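Workshop notebook - chart reading bench
Nov 14, 2023

Still on the house system problem. I had hoped to be done with it by lunch and on to the transit tables, which shows how much foresight a person picks up in this line of work.
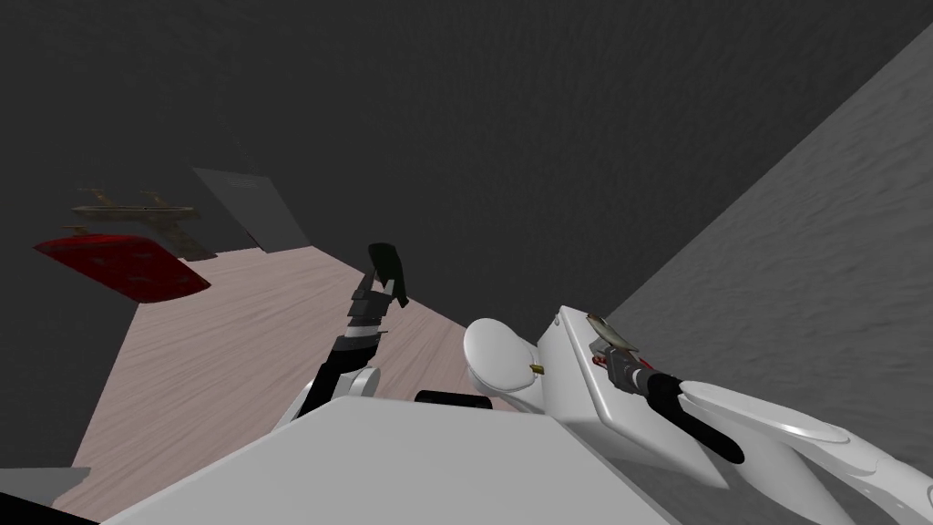 So, the Ocampo chart. The birth time on the form is "just before dinner," which in that family could be anything from five to nine thirty. Over that stretch the rising sign changes more than once, and every change gives me a different client. With an early rising sign she is patient and good with money. With a late one she is restless and should avoid her cousins. She told me on the phone that both were spot on.

Ran the chart in Gririne first, with Placidus houses, because that is what everybody here learned on. Then whole sign. Venus goes from the seventh house to the sixth, so the lovely paragraph about partnership becomes a paragraph about digestion. I kept both drafts. Poon will want to see them side by side, and I want it on record that I didn't pick the one with the nicer ending.

Sera gives slightly different cusps from Gririne for the same time and place. Spent far too long on this. First I blamed the coordinates and retyped them. Same gap. Then I blamed the time zone and looked up whether daylight saving was on that March. It was, and Sera had it on, and Gririne had it on, and I had taken off an extra hour by hand in Gririne only, being helpful. Put the hour back and the two agree. Crossing out everything I wrote this morning on the subject of Sera's programmers.

Note for whoever does the next one: let the software handle daylight saving, or do it yourself, and write at the top of the sheet which. I've added a line for it on the blank form.

Rectification. Asked the client for dated life events, the more solid the better. Got 13. A wedding, two moves, a broken wrist, a promotion, a dog. Then it goes downhill: "the year things felt heavy," "when I stopped eating meat," "the good summer." I used the ones with dates and left the feelings for dessert.

Tried progressing the midheaven to the promotion and the ascendant to the wedding. Best fit comes out early in the evening and gets the wedding nearly exact. It puts the broken wrist four years before she broke it. A later time gets the wrist and loses the wedding. There is a time in between that gets the dog, and only the dog, with wonderful accuracy.

Yuk-lan Poon came by while I was on the dog. Her view is that if you give yourself enough techniques, one of them will always land on the date, and you should choose the techniques before you look at the events. I said I had more or less done that. She looked at my sheet, where there were 2 techniques at the top in blue ink and five more down the margin in pencil, and went to make tea. Fair enough. Tomorrow I go back to the two in blue and take whatever they give me.

She also thinks I should hand the wedding and the wrist to someone who hasn't met the client. I'd like that, if we can find anyone at the bench who hasn't heard about the cousins by now.

Orbs. We are still not using the same ones. I allow eight degrees for the Sun and Moon and less for the rest. Poon allows six and gets a pinched look about my eight. The old Brirnent handouts allow ten for practically everything, so that every planet in the sky is on speaking terms with every other and the reading runs to a small novel. For the square between Mars and Saturn I have 90 degrees and a bit over three, so it counts under anybody's rules. Good. Something had to.

Ephemeris: the page for the month in question has a coffee ring right over the Moon column. I checked those figures against Sera and wrote them in the margin. Please read the margin.

Printing: the Brirnent chart blanks are nearly gone. The smallest order is 500, a lifetime's supply at our speed, and they still have Pluto's glyph in the old style that half the students read as a coat hook. Asked whether they could change it. They said they would look into it. They said so the last time too, when Mercury was, if I have the page right, direct.

To do
Rerun Ocampo with the two blue techniques only, fixed orbs, no pencil.
Ask her mother about dinner.
Send Poon both Venus drafts, without saying which house system is which.
Transit tables, still.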